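Okay I finally have a free Sunday and a full pot of coffee, so I'm going to tell you all about learning to cook noodle soup from scratch this spring. Long thread. Mute me if you hate broth.

Some background. I am not a natural cook. For years my idea of soup was a can and a bowl and a microwave that beeps too loud. Then I had one really good bowl at a little place called Tangen, down by the bus station, and I walked home thinking about it the entire way.

Tangen has nine seats and no sign you can read from across the street. The menu is two soups and a plate of pickles. I've had both soups. I've had a LOT of the pickles.

So I asked at the counter how long they cook the broth and the answer was "till it's done," which, okay, fair, but I was holding a pen.

First try: chicken backs, an onion cut in half, a thumb of ginger, some scallion ends I'd been keeping in the freezer. I boiled it hard for two hours with the lid on because I thought more heat meant more flavor. It came out gray and cloudy and tasted like a wet paper bag.

Second try I did what everybody online tells you to do. Start the bones in cold water, bring it up slow, skim the foam, then turn it down so low you keep checking whether the burner is still on. Huge difference! I drank a mug of it standing at the stove.

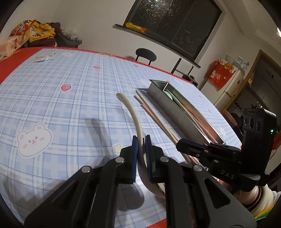

The skimming is weirdly my favorite part. You stand there with a spoon and a bowl of water and you don't look at your phone. I've had some very good thoughts while skimming and forgotten every one of them.

Salt though. Do not salt the pot. I salted the pot on try three, let it cook down by half, and ended up with something you could have cured a ham in. Now I season each bowl by itself, at the bottom, before the broth goes in.

My bowl base right now is soy sauce, a little rice vinegar, a spoon of the chicken fat off the top, and white pepper. Some people add sugar. I tried sugar and went back.

OK, noodles. I was buying the dried ones from Brollia (the grocery on the corner, not the big one out by the highway) and they're good, no complaints, 40 cents cheaper than anywhere else I've looked. But then I got cocky and decided to make my own.

Homemade noodle dough is mean. It's so dry you think you've measured wrong. You haven't. Put it in a bag, leave it alone for an hour, and it comes together while you're off doing something else. I added extra water the first time and got glue.

I also do not own a pasta roller, so I roll with a regular rolling pin and cut with a knife, and my noodles are all different widths. I've started calling them rustic. My sister calls them shoelaces. She had seconds, so.

Question I keep getting: eggs. Six and a half minutes from the fridge into boiling water, then ice, then peel them under the tap. That's on my stove with large eggs and it might be different on yours. Start there and move it thirty seconds either way.

Marinate them overnight in soy and water if you remember. I remember one time out of four. A plain soft egg is still great in soup and I won't hear otherwise.

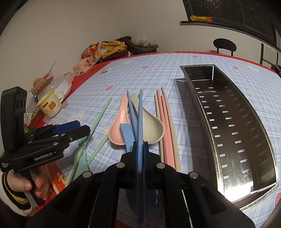 Things I've put on top that worked: corn cut off the cob and browned in butter. Spinach, squeezed really well. Mushrooms cooked way past the point where you think they're finished. Crushed peanuts. Leftover roast chicken, obviously.

Things that did not work: kale (fought me the whole way), a fried egg (slid around), and a fancy smoked cheese I had left over from a party. I don't want to talk about the cheese.

Freezing! Please freeze your broth. I do flat bags stacked like books, with the month on them, and there's one from March in there that I'm saving for the next time I get sick. It thaws in a bowl of warm water in the time it takes to boil noodles.

Somebody asked whether it really costs less than eating out. I did keep the receipts for one big batch, and it was 33 dollars with the bones, the flour, the eggs, and a bottle of soy sauce I'm still using. I got a week of dinners out of that plus two bags for the freezer. I still go to Tangen. I go there for the pickles and to sit down.

Speaking of, if anyone has a good recipe for quick pickled daikon, send it over. Mine come out smelling like a gym bag and I know it doesn't have to be this way.

Next up is a vegetable broth with dried mushrooms and kelp, for my friend who doesn't eat meat and has been very patient while I talked about chicken backs all spring. I'll add to this thread when I've made it.

And yes, I'm having soup tonight - the corn one.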